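The Great Bottle Sort – bring your odds and ends to the kitchen table

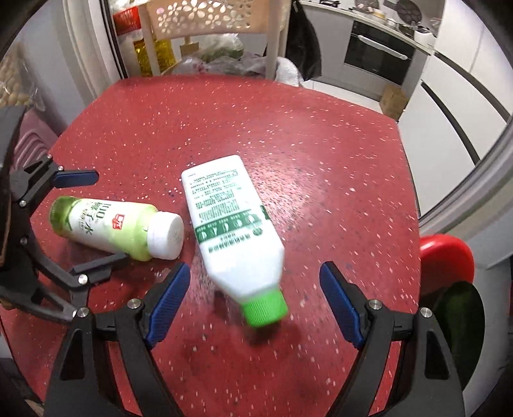
One reader wrote in after the January issue to say that she had given up on her kitchen bottles altogether, and that every time she reached for one she got another that looked much the same from the cap down. We had so many messages like hers that we decided to give this whole item over to bottles. Small ones, big ones, half-full ones, the ones with labels you can't read anymore, the ones with labels you never could. We love this subject!

The idea is very simple. You clear a table (a round one is lovely for this, you can get at it from every side), you bring out every bottle you own, and you lay them down flat. Yes, flat! Standing up, they hide behind each other and all you see is caps. On their sides you get the labels, the sizes and the cap colors all at once, and the twins find each other in no time. A bright green cap next to a ribbed white one is a much better reminder than any list on the fridge door. Close the caps tight first, please. We learned that one at the Findirine meet-up, and the rug there will never be the same.

Then go through them one at a time. Pick it up, turn it over, look for a date. If the label is in a language you don't read, ask a friend or a neighbor who does before you decide anything, and don't guess from the color or the pictures. One member at Kandden had been keeping a bottle with her salad things for most of a year, and her aunt read the label over a video call and laughed so hard she had to put the phone down. It was for floors. Nothing had been poured, thank goodness, but it has its own shelf now, well away from the vinegar.

What we keep finding is that size matters more than you'd expect. Little bottles drift. They roll to the back, they fall over, they end up in the drawer with the batteries. Put the little ones together in a shallow tray and you will wonder where they all came from. The bigger ones can go on an open shelf with the labels facing out. If you have a plastic shelf unit that has been holding nothing but old magazines, this is its moment – wipe it down and give it a proper job.

Please don't pour different leftovers together to save space, even if they look the same, and don't move cleaning products into drink bottles. Empties get a rinse if the label allows it, and then they go wherever your town takes them. Pacheco readers, your drop-off point now takes caps as well, in the bin by the side door.

The numbers so far make us very happy. Since January, 77 households have sent in their totals, and together they sorted 1,574 bottles. We would so love to see 3,000 by the end of summer. Bukska is in the lead at the moment, but Findirine is only two households behind and they are a stubborn bunch, so we wouldn't bet on it.

To join in, write your total on a slip of paper with the name of your town and drop it in the newsletter box, or just reply to this mailing. Tell us your oldest date too – we're collecting those for the next issue and some of them are wonderful. And if you find a good trick for sticky caps, send that along. We've tried rubber bands, warm water and a damp dish towel, and the rubber band is winning.

Recent items
Jar lids: the drawer that ate them all
Bukska swap table, new hours
Labels that stay on in the wash
A second life for bread bags
Kandden readers on narrow shelves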